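Home Teams Projects Talks Archive Contact
Search this site Enter keywords Go
Filed under: Student projects, Speaker notes

Cabinet Crew – notes for the May showcase talk
Caradog speaking, Cadi on slides. Keep it moving.
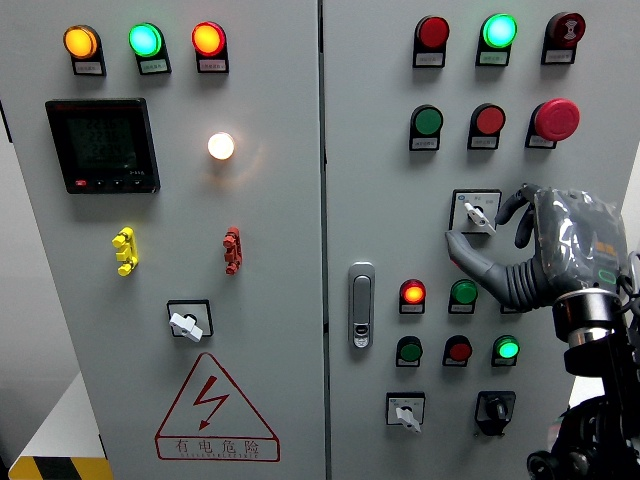 Start with the task. Robot walks up to a control cabinet, finds the right switch, turns it, lets go. Sounds small. Took us most of a semester. Point at the rotary switch with the white handle – one finger against the left side of it, another curled over the top. That grip is Tomos's idea, first version tried to pinch the handle like a person would and kept sliding off. Mention the plastic wrap on the hand if there's time, otherwise skip. Let them look at how many buttons and lamps are on those doors, then say: it only has to touch one. And the big red mushroom button is up above, sticks out further than everything else, so the approach path matters alot.

Who we are. Four students, one advisor (Tanveer Baloch). Trefor on arm control, Tomos on the hand, Cadi on vision, me on everything that broke. Team name is Cloludness, yes it's spelled that way, no we can't change it now, it's on the shirts.

Practice data. 3,485 logged attempts over the semester. Most of them boring. Slide 4 has the curve – don't read it out, just point to the flat bit in the middle. That was us using the wrong wrist offset. Trefor found it at 2 a.m. in a spreadsheet.

Final check before the showcase: 30 runs, 27 good. Three misses, all the same thing, finger landed short and the handle only went partway. Say that plainly, judges will ask.

Vision. Cadi to take this one. Lit lamps next to unlit buttons, same colors, the detector mixed up a glowing green lamp with a green button for weeks. Labels too small to read from where the camera sits, so we went by position on the door. Works if the cabinet is one we know. New cabinet = start over. Don't hide that.

What the club rules say about live panels – one line only, Tanveer will cover safety after us.

Next year: levers that point different ways at the start, gloves off, maybe pushing buttons too. Need somone for software, say so twice. Sign-up sheet by the door.

Questions, 30 seconds each. If they ask about cost send them to Tanveer.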